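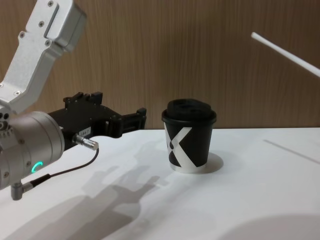

Paper cups are one of my favorite things to teach, and I hope by the end of this unit you'll be picking them up and turning them over in every coffee shop you walk into. Almost all of what makes a cup work is in the shape. Look at the black one standing on the white table and notice the slight taper, a little narrower at the foot than at the rim. A taper lets cups nest in a sleeve, gives the hand something to settle against, and lets the maker cut the side wall from one flat, fan-shaped piece of board. Do try drawing that fan yourselves before we meet! Most people draw a rectangle first, and a rectangle gives you a straight tube that won't stack at all.

Serving and Table Service, Bullcombe
Unit 7: The Cup
Notes by Filippos Deligiannis, revised 4/10/18

The parts of a cup

Side wall. One piece of paperboard, wrapped around a form and joined in a single overlapping seam. Run your thumb around the outside of any cup and you'll find it. The seam is made with heat, which softens the lining on the inside so the two edges bond under pressure.

Bottom. A separate disk with its edge turned down. The foot of the side wall is folded up around that edge and pressed tight. The disk sits a little higher than the foot, so there is a small pocket of air between the drink and the table. (Turn an empty cup upside down and look. I never get tired of it.)

Rim. The top edge is rolled outward into a tight curl. The curl stiffens the mouth of the cup, gives the lid something to snap over and feels far nicer on the lip than a raw cut edge would. Squeeze a cup at the rim and then halfway down, and compare.

Lining. Plain paperboard would go soft with hot liquid in it, so the inside carries a thin layer of plastic. Some makers use a plant-based one. Either way the layer is bonded to the board, and that makes the cup harder to recycle than ordinary paper. Ask your local hauler what they take, as the answer changes from town to town.

Color and the table

Color gets less attention than it deserves. A dark cup on a pale top is very easy to find at a glance, which is a real help when you are clearing a busy room. White on white looks calm and clean, but I have seen plenty of them knocked over. Dark outsides also hide drips and fingerprints of coffee much better – though they show powdered sugar and milk foam beautifully, so wipe down before you hand over.

Think about the background too. Light wood behind the counter warms up a black-and-white setting and keeps it from feeling stern. At Delon, where many of you will do your placement in May, they changed nothing but the cups one spring and the whole counter looked different.

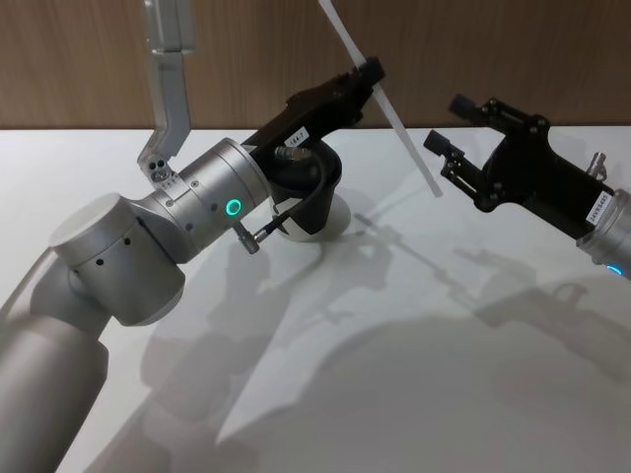 Should a hot drink be filled right up to the rim?

Leave a finger's width below the curl. The lid needs that room, and so does anyone who has to carry the cup across a floor.

Lids, and the fit problem

A lid holds on by gripping the curl all the way around. Press with two fingers on opposite sides, then follow the edge around until it is seated everywhere. Put the sip hole away from the side seam. Where the wall overlaps, the curl is slightly thicker, and a lid with its opening right over that spot is the one most likely to dribble.

Cups and lids from different suppliers may look like a match and not be one. Last year the training room used 3300 cups, and over 100 of them were thrown out in one go when a new box of Skosden lids turned out a hair too wide for our Vakulenko cups. So test one lid from every new box: fill the cup with cold water, seat the lid, tip it over the sink and wait. Cold water only, please!

Carrying and setting down

Hold the cup in its lower half. Fingers stay off the rim, always, with or without a lid. Set it down upright and well in from the edge of the table, on the guest's right if there is a place setting, and let go only after you feel the foot touch flat.

For the next class

Bring 8 used cups, rinsed, from as many places as you can manage. We'll slit them along the seam, flatten the walls and lay the fans side by side to compare the curves. Bring small scissors and a ruler, plus your drawing from the start of these notes, and leave the lids on any cups that came with them.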